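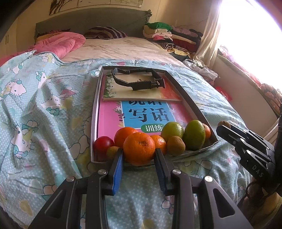

Open Day Notes: An Afternoon With the Gripper People

7 November 2021 | By the newsletter editor

Filed under: Out and About, Robots & Making

3 min read

I'd been meaning to get along to one of the Zoltness open days since May, and I finally made it (with a thermos and far too many questions). If you missed it, you missed a good one!

The bit I went for was the hand-held gripper session. You don't get a robot at all to start with. You get the gripper, a pair of them if you're keen, and you do ordinary household jobs with them while the camera on the tool records what it sees. Later on, the recordings go towards teaching a robot arm to do the same sort of thing. Our demonstrator did fruit, one gripper in each hand, working over a shallow box set on a bed with a Hello Kitty blanket on it. I have to say I warmed to the whole business straight away. My niece has had her eye on a blanket like that for ages.

The large orange was the one I kept watching. The fingers have blue pads on the inside, ridged on the one I got a proper look at, and they come in from both sides and just hold. Then there's the smaller stuff, and the kiwi-looking one, and I realised how much my own hand does without asking me. Pick up a mandarin sometime and pay attention to your thumb.

I had a go myself afterwards. I was dreadful! I squeezed when I should have lowered, I came in too steep, and I chased a lime across a tabletop for what felt like half the afternoon. The trick, I was told, is to line up the fingers before you close them and to slow right down near the end. My fourth try was passable. They kept it, too, wobble and all, and said they like a bit of variety in how people move.

For those who enjoy a number, the fruit set had reached 3,850 recordings by the time I visited, and the Girnov group down the road has added 141 of its own. They'd like another 200 before the next round of training, mostly in real bedrooms and kitchens with real clutter, so don't tidy up on their account.

There's a second open day planned at the Trirkau hall, with the same grippers and (I'm promised) better biscuits. Kids are welcome if they come with a grown-up. Wear sleeves you can push up, and put your name down at the front desk if you'd like a turn.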